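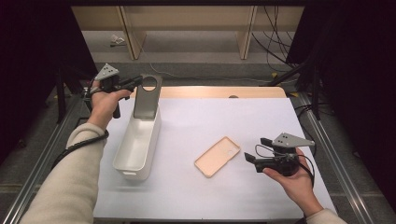
White tabletop, matte pale sheet, light wooden board along the far side.

Thread on lighting a work table. Mostly about glare and shadow, with a few notes on measuring. 27 July 2024.

Background: I have been relighting the shared workroom at Govivcombe. Small parts, paper forms, some sewing, some soldering. One ceiling fixture in the middle of the room and benches against the walls, so everyone works in their own shadow.

The complaint on the sheet by the door was "too dark." I took the Skestia meter in before ordering anything. The bench by the window read 510 lux with the meter flat on the surface and nobody standing there. That is a usable number for general handwork.

Then I stood where a person stands and leaned in the way a person leans. The reading fell to less than half. Same fixture, same bench. The shortfall was my head and shoulders.

So the first rule for anyone doing this: measure with a body in the working position. An empty-bench reading tells you what the fixture does. It says very little about what the hands get.

Lay the meter where the work goes, in the middle of the usual reach. Take a second reading at the left and a third at the right. Write them on a sketch of the bench. Averages hide the dark corner that people are complaining about.

Keep your sleeve out of the way of the sensor. Pale clothing bounces light into it and dark clothing takes light away. I step back to arm's length and read the display from there, or use the hold button.

Let the lamps warm up first. Older fluorescent tubes take several minutes to reach full output. LEDs settle faster but many drop a little as they heat.

Daylight: either take the readings after dark or note the sky. I had two sets from the Mackay room that disagreed badly, and the whole difference was one cloud. I do lamp readings with the blinds down now.

Next, distance. For a small lamp, light on the surface falls with the square of the distance. Double the distance, a quarter of the light. This is the cheapest adjustment available and it costs one turn of a knob.

It stops holding for large fixtures up close. A long panel hung just over a bench behaves more like a bright ceiling, and moving it up or down a little changes less than the formula predicts. Measure it.

The tradeoff is evenness. A lamp pulled down low gives a bright pool and steep edges. The eye keeps readjusting between the pool and the rest of the table, and people describe this as "tired" or "harsh" without saying where it comes from.

We settled on 24 inches from lamp head to surface for the Stustell arms. Lower than that and the pool was narrower than a sheet of pattern paper. Higher and the lamp was in the line of sight of whoever sat opposite.

Position. Right-handed writer: lamp on the left. Left-handed: lamp on the right. The shadow of the hand then falls away from the pen. This is in every school handbook ever printed and is still wrong on most desks.

For two-handed work it doesn't help. Whichever side you choose, one hand throws a shadow across the other. You want light from both sides, or one wide source slightly forward of the head.

A wide source softens the shadow edge. A point source gives a crisp one, and a crisp shadow beside a small screw looks a lot like another small screw. Diffusers lose some output. I accept the loss for handwork and take them off for inspection.

Inspection is the opposite case. To find a scratch or a raised thread you want one small source at a low angle, raking across the surface. Every bump gets a shadow. Keep a cheap flashlight on a hook for this and leave the bench lamps alone.

Surface. This is the part people skip. The eye sees what comes back off the table, and a gloss top sends back a picture of the lamp. I have watched someone buy a brighter lamp to beat the reflection of the first one.

Test for it with a hand mirror. Lay the mirror flat where the work goes and sit in your normal position. If you can see the lamp in the mirror, the lamp is in the glare zone. Move the lamp sideways until it leaves the mirror. Done.

If the lamp can't move, change the surface. Matte paper or matte cloth works. So does a sheet of desk felt. Gloss laminate and bare glass do not, and neither does anything under clear packing tape.

Color of the surface depends on the work. Pale gives light back up to the underside of what you are holding, and small dark parts show well against it. White thread on a white cover is miserable. Keep a dark mat in the drawer for that.

Very bright white under a strong lamp is tiring for a full day. Slightly off white is easier. I don't have a study to point to, only the requests people put on the sheet, and they were consistent.

Patterned covers: no. Wood grain is fine at desk distance, but a busy print hides pins, and pins on a bench end up on the floor.

If the cover is loose it will wander toward the person using it. Clamp the far edge or weigh it down. Tape at the front edge gets picked at and then leaves residue on forearms.

A raised strip along the far edge is worth having on any bench that isn't flush to the wall. Things roll. Pencils in particular roll.

Color temperature. Buy all the lamps for a room at the same one. The exact choice matters less than the match. One warm lamp next to one cool lamp makes a single piece of fabric look like two pieces, and you will hear about it.

Color rendering is a separate number and is usually in smaller print on the box. If you sort thread, wire or paint by color, get a high one. If you fill in forms, don't pay for it.

Flicker. Wave a pencil quickly under the lamp. A smooth blur is good. A row of separate pencils means the light is pulsing. Some dimmable lamps only do it when dimmed, so repeat the wave at the low setting.

Balakrishnan Rajan asked under the last thread whether ceiling panels would be better than arms. For a room where the furniture never moves, yes, if they are placed over the front edge of the bench and not over the middle of the floor. Ours moves every term.

He also asked about headlamps. Good for reaching into a cabinet. Poor at a shared table, where you shine it in a colleague's eyes every time you look up to answer them.

Older eyes need more light for the same task, and they also take glare worse. So a single fixed brightness will be wrong for somebody. Give each seat its own switch and dimmer and stop arguing about it.

Keep the background lit. A bright table in a dark room has too much contrast at the edges. I leave the ceiling fixture on and treat the arms as an addition. Turning the ceiling off to save power was tried in the Mackay room and was reversed by the people sitting there.

Cleaning. Dust on a lamp cover takes a noticeable share of the output and it happens too slowly to notice. Wipe cool, with a barely damp cloth, unplugged. Read the meter before and after once and you will put it on the calendar.

Cables. Run them along the back edge or down the arm. Never across the working area, never under the cover. A cable under a cloth makes a ridge that tips over every open container on the bench, eventually.

Clamp bases beat weighted bases on a narrow bench. Check the lip thickness first. Two of ours wouldn't open wide enough and went back. Put a scrap of card between the clamp and a soft wood edge or it will dent.

Where the order stands: 4 Stustell arms are up, 3 more are on backorder, now quoted for August. The window bench goes last because it copes best in daylight.

Readings with a person leaning in, arms on, are now higher than the old empty-bench reading at every seat that has one. The spread from left to right is still wider than I want at the corner bench - the arm there can't reach past the pipe.

Possible fix for the corner: second clamp point on the shelf above. I need to check the shelf fixings first. They are into plasterboard on one side and I don't trust them with a moving load.

Several people asked for the sketch sheet. It is a rectangle with boxes for left, middle and right, once empty and once occupied, plus a line for blinds up or down. Draw it on the back of an envelope, it takes a minute.

Will add the corner readings to this thread when the remaining arms are in.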